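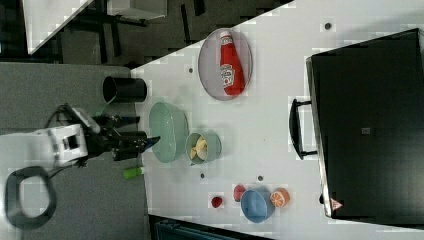

Gripper at the big green bowl, ketchup bottle on the plate behind it.

Dirkden Robotics Forum > Student Projects > Table-clearing arm, lower finger touches rim before grasp

mmaddocks
Senior project, team of four. The arm has to pick up tableware and food items from a white tabletop and put each one where the task list says. Parallel gripper, linkage driven, policy trained on 1,403 teleoperated demos. Cups and the small blue bowl are fine. The large green bowl is the problem. On approach the lower finger overlaps the left rim while the upper finger is still short of the bowl, and on a bad run the finger pushes the bowl before the gripper closes. Over the last 161 trials on that bowl we logged 61 failures, nearly all of this type. Attached is one approach. Looking for opinions before we collect more data in February.

drutel_h
What is your wrist angle at contact? For a rim grasp I want one finger inside and one outside, with the closing direction normal to the wall. If the approach is flat and the fingers straddle nothing, you are pushing.

mmaddocks
Commanded pitch is constant for all bowls. Ratih set it for the blue one and we never revisited it.

drutel_h
Then start there. Different diameter, different wall slope.

karabulut
Disagree that it's pitch. Look at the bowl. Pale, translucent-looking, highlights on the inside, white table under it. I would bet the depth is bad on the near wall and the policy thinks the rim is farther away than it is. Plot depth along the rim before you touch the wrist.

drutel_h
They said the small green cup works. Similar color, same table. If it were depth the cup would fail too.

karabulut
The cup is small and has food in it. The food gives the sensor something to return from. Not a fair comparison.

rkusuma
Same team as mmaddocks. We are RGB only, no depth stream in the policy input. I did set the pitch for the blue bowl, yes.

karabulut
OK, withdrawn as stated. Low contrast at the rim still applies to RGB. Did you vary lighting in the demos?

rkusuma
No. One lighting setup for all 1,403.

mellosus
Before collecting anything, replay a failed trajectory open loop with the bowl removed and measure fingertip position at the point where contact would occur. If the tip is off from the commanded pose, check calibration. We lost a month of club time to a loose mount screw and blamed the network for all of it.

mmaddocks
Replayed ten. Tip error is under 2 mm on every one, so calibration is out. Next step is per-object pitch, then new demos under two lighting setups. Anjani wants to go to 2,000 demos total. I would prefer to change pitch first and retest on the existing set.

drutel_h
Pitch first. One variable at a time.

karabulut
Do the lighting at the same time. You have a deadline, and a second lamp costs you nothing.

mmaddocks
Going with pitch only for the first batch. Will post the failure count here.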